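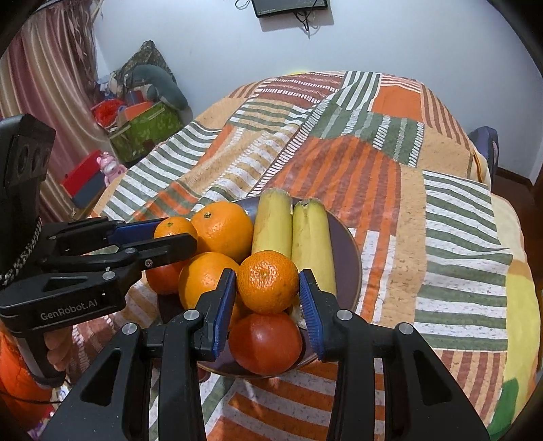
보라색 접시와 과일

제목: 온라인 경매로 산 판화, 에디션 번호가 설명과 다릅니다

분류: 미술품 구입·경매 > 판화

질문

안녕하세요. 판화를 처음 사 본 사람입니다. 글이 좀 깁니다.

지난달에 Homico 온라인 경매에서 정물 석판화 한 점을 낙찰받았습니다. 시작가가 낮아서 큰 기대 없이 응찰했는데 632유로에 낙찰됐고, 여기에 구매 수수료 25%가 따로 붙었습니다. 수수료는 응찰 전에 안내를 봐서 불만은 없습니다.

문제는 에디션 표기입니다. 경매 페이지에는 "에디션 150, 작가 연필 서명"이라고 되어 있었습니다. 그런데 작품을 받아서 액자 뒷판을 열어 보니 왼쪽 아래 여백에 분수 형태의 번호가 없고 연필로 "E.A."라고만 적혀 있습니다. 서명은 오른쪽 아래에 있고 연필이 맞는 것 같습니다. 액자 매트가 여백을 덮고 있어서 경매 사진에서는 이 부분이 보이지 않았습니다.

찾아보니 E.A.는 작가 보관용이라는 말도 있고, 번호가 없으면 가치가 떨어진다는 말도 있고, 오히려 더 비싸다는 말도 있어서 헷갈립니다. 궁금한 것은 이렇습니다.

1. E.A.라고 적힌 것도 에디션 150에 포함되는 건가요?
2. 설명과 실물이 다른 것으로 보고 반품을 요구할 수 있나요?
3. 종이 가장자리에 Vondton이라는 글자가 눌려 있는데 이게 뭔가요? 도장처럼 잉크가 있는 것은 아니고 종이가 볼록하게 올라와 있습니다.

뒷면에는 Gidey라는 화랑 스티커가 붙어 있습니다. 검색해도 나오는 게 거의 없습니다. 아시는 분 계시면 부탁드립니다.

추가: 액자는 다시 닫지 않고 작품만 빼서 평평하게 보관 중입니다. 매트 안쪽에 누런 테이프 자국이 두 군데 있습니다.

답변 1 (채택된 답변)

번호 순서대로 적겠습니다.

1. E.A.는 프랑스어 épreuve d'artiste의 약자이고 영어로는 A.P.(artist's proof)라고 씁니다. 번호가 매겨진 본 에디션과 별도로 찍는 것이 관례이므로, 보통은 에디션 150에 포함되지 않습니다. 수량은 본 에디션의 10% 안팎인 경우가 많지만 정해진 규칙은 아니고 작가나 공방마다 다릅니다. E.A. 뒤에 로마 숫자로 번호를 붙이는 경우도 있고, 질문하신 것처럼 글자만 쓰는 경우도 있습니다.

가격은 작가에 따라 다릅니다. 같은 판, 같은 종이, 같은 상태라면 본 에디션과 거의 차이가 없는 경우가 흔합니다. 번호가 없다는 이유만으로 값이 크게 떨어진다고 보기는 어렵습니다. 색이 다르거나 작가가 손으로 가필한 흔적이 있으면 이야기가 달라지니 같은 작품의 번호본 도판과 비교해 보세요.

2. 경매 페이지 문구가 중요합니다. "에디션 150"이 그 작품의 발행 수량을 설명한 것이라면 경매사는 틀린 말을 하지 않았다고 주장할 수 있습니다. 번호가 들어간 작품이라고 읽힐 만한 문구("00/150" 또는 "넘버링 있음")가 있었다면 질문하신 분이 유리합니다. 페이지가 내려가기 전에 화면을 저장해 두시고, 약관에서 이의 제기 기한을 먼저 확인하세요. 기한은 경매사마다 많이 다르고 낙찰일 기준인 곳과 수령일 기준인 곳이 있습니다.

문의는 전화보다 메일로 하시고, 여백의 E.A. 부분과 서명 부분을 밝은 곳에서 찍어 첨부하세요. 반품을 바로 요구하기 전에 표기 근거를 물어보는 것이 순서입니다. 위탁자가 준 자료를 그대로 옮겨 적는 일이 많아서, 물어보면 의외로 쉽게 정정이나 일부 환불을 제안하는 곳도 있습니다.

3. 잉크 없이 눌러 찍은 표시는 블라인드 스탬프라고 합니다. 판화 공방이나 출판사가 찍습니다. Vondton이 공방인지 출판사인지는 저도 모르겠습니다. 작가의 판화 총목록(카탈로그 레조네)이 있으면 작품마다 인쇄처와 발행처, 본 에디션 수량, E.A. 수량이 나옵니다. 큰 미술 도서관에서 열람할 수 있습니다.

테이프 자국은 직접 떼거나 닦지 마세요. 종이 표면이 같이 일어납니다. 지류 보존 처리를 하는 곳에 맡기시고, 다시 액자를 하실 때는 중성 매트로 바꾸세요.

답변 2

E.A.면 작가가 갖고 있던 거라 더 좋은 겁니다. 저라면 그냥 갖고 있겠습니다. 저도 Girken에서 산 게 E.A.인데 3년째 걸어 두고 있고 문제 없습니다.

답변 3

윗분 말씀처럼 무조건 더 좋은 것은 아닙니다. E.A.도 시장에 많이 나옵니다.

한 가지만 덧붙이면 종이 크기를 재 보세요. 총목록이나 다른 경매 기록에 나온 종이 크기보다 작으면 여백을 잘라낸 것일 수 있고, 이건 번호 유무보다 가격에 영향이 큽니다. 이미지 크기와 종이 크기를 따로 재야 합니다. 화랑 스티커는 액자 뒷판에 붙은 것인지 작품 종이에 붙은 것인지에 따라 의미가 다릅니다. 액자 쪽이면 액자만 거기서 했을 수도 있어서 출처 증빙으로는 약합니다.

질문자 댓글

답변 감사합니다. 스티커는 액자 뒷판에 붙어 있었습니다. 약관을 보니 이의 제기가 수령일 기준이라 아직 기한이 남아 있어서 오늘 오전에 메일을 보냈습니다. 종이 크기는 페이지에 이미지 크기만 있어서 그것도 같이 물어봤습니다.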